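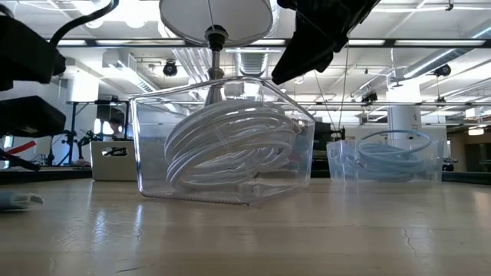 Students in the Purkthorpe Robotics Program at Belmonte Technical College spend the second half of the course on a single assignment, known as the Sorting Project. Each team programs a two-arm station to pick up coiled items and place them in the correct container. Flexible materials are a demanding choice for beginners, as a coil changes shape each time it is handled. Clear bins add a further difficulty. The large bin of whitish tubing and the smaller one of light blue tubing both catch the overhead light, and students must learn to tell a reflection on the plastic from the edge of a container.

The gallery on this page was prepared by the program office for families, partner schools and prospective applicants. It was posted on Tuesday, June 16, 2020.

The project is directed by Wilfredo Estrella, senior instructor in automation. Leonora Sebastian supervises laboratory sessions and reviews all team notebooks. Enrollment for the current course stands at 47 students, drawn from the day and evening divisions. No previous experience with robots is required for admission, although applicants are expected to have passed the introductory programming course.

Teams begin with Werari, the teaching software used throughout the program. Movements are first planned at low speed and recorded in the team notebook. A supervisor must sign the plan before the team may run it at the station.

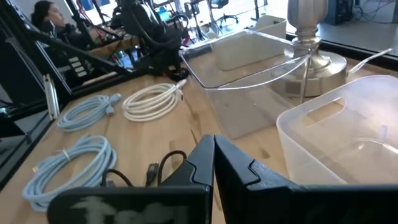 Cables are introduced in the second stage of the assignment. Teams must decide where each coil should be grasped, how far the fingers should open, and at what height the item should be released over the container. These decisions are written down before the session and compared afterward with the recorded attempts. Over the course the teams logged 2687 attempts, exceeding the target of 2000 set by the instructors.

Grades are based on the notebook, a short oral presentation and a final run of the station. A team whose final run is unsuccessful may still earn full credit for the notebook if the causes are clearly explained.

The program thanks Flastex for its support of the student materials fund.

Applications for the next course will be accepted through the end of August. Forms are available from the program office in Room 2 and should be returned there in person or by mail. Questions about the assignment may be directed to Mr. Estrella; questions about laboratory hours should be sent to Ms. Sebastian.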